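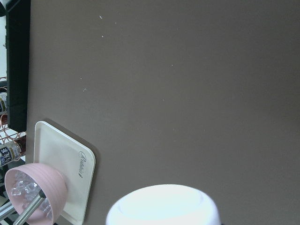
*The table, with the ice out and the tray beside it*

Ivar Dalen had wiped the table twice and there were still crumbs on it. He saw them when he sat down. They were small and white and spread over the side nearest the wine rack, and he decided to leave them where they were. Rocío Huaranga had known him for 11 years. She had seen crumbs.

She was coming at seven to buy the bottles, or to look at them, or to tell him not to sell them. On the phone she hadn't said which.

He had set the pink bowl on the edge of the tray and filled it with ice. The tray was cream plastic with the word Rabbit on the rim. It had been his wife's, like the rack, like most of the things in the apartment that held other things. Ivar owned what went inside. That was how they had divided it up when they moved in, as a joke, and then it had stayed that way.

At ten past seven the buzzer went.

"You have ice," Rocío said, when she had her coat off.

"I thought we might open one."

"I thought you were selling them."

"I'm selling what's left after we open one."

She went around the table and bent down to look at the rack. It was copper-colored wire, bent into loops, and one of the loops had been loose since March. She put her finger under the neck of the lower bottle and turned it a little so she could see the label. The writing was Japanese, large and dark on white and navy.

"Can you read this?"

"No," Ivar said. "Marit could, a bit. She could read the name and the kind of rice. She told me and I didn't write it down."

"What did she pay?"

"Forty dollars. I remember that because I said it was a lot."

Rocío straightened up. She had worked for Bromitov for six years, in the office above the warehouse, and she knew what people paid for bottles and what they got back for them. She usually told people the second number quickly, so they could be angry and get it over with.

"You won't get 40," she said.

"I don't expect to."

"You might not get anything. Nobody knows how it's been kept. It's been sitting by a radiator."

"The radiator doesn't work."

"Then it's been sitting by a broken radiator." She pulled out a chair and sat. "Why are you selling them, Ivar?"

He took two glasses from the cupboard and set them down. He had prepared an answer to this. The answer was that the new place was smaller and the rack wouldn't fit on the counter, and both of those things were true. He had measured the counter on Sunday with a tape he borrowed from the man downstairs.

"The rack won't fit," he said.

"The rack, fine. The bottles would fit in a closet."

"I don't drink much."

"You didn't drink much when she bought them."

He sat down across from her. The ice shifted in the bowl. On the street somebody was trying to park, going forward and back, and they both listened until the engine stopped.

"She bought them for days," he said. "That's how she put it. One was for when my brother came over from Bergen. He didn't come. One was for when she finished the course. She did finish, but she had a cold that week and couldn't taste anything, so we waited." He pointed at the lower bottle without looking at it. "That one didn't have a day. She said it would get one."

Rocío nodded. She brushed at the table with the side of her hand and moved two of the crumbs an inch closer to the middle.

"I could give you 100 for all of it," she said. "That would be from me. I wouldn't put it through work."

"You said I wouldn't get anything."

"From Bromitov you wouldn't."

"I don't want you to buy them to be nice."

"I'm not that nice. I'd drink them." She looked at the rack again. "I'd take the rack too, if you're just going to leave it on the curb."

He thought about the rack in her kitchen, which was yellow and always had too many things on the counters. It would look all right there. She would probably fix the loose loop. Marit had meant to, and had bought a small pair of pliers for it, and the pliers were already packed in a box marked DESK for no good reason.

"Take the rack," he said. "And the ones with the dark labels. I'll keep that one."

"The one you can't read."

"Yes."

"And what are we opening?"

He hadn't thought past the ice. He got up and stood in front of the rack with his hands in his pockets. Then he reached for the upper bottle, the one with the white and gold on its label, and drew it out slowly – the wire caught on it, as it always did – and carried it around to the table.

"This was my brother's," he said.

"Will he mind?"

"He doesn't know about it."

Rocío put three pieces of ice in her glass and pushed the bowl toward him. He went to look for the corkscrew, and then remembered which box it was in, and she heard him in the hall, cutting the tape.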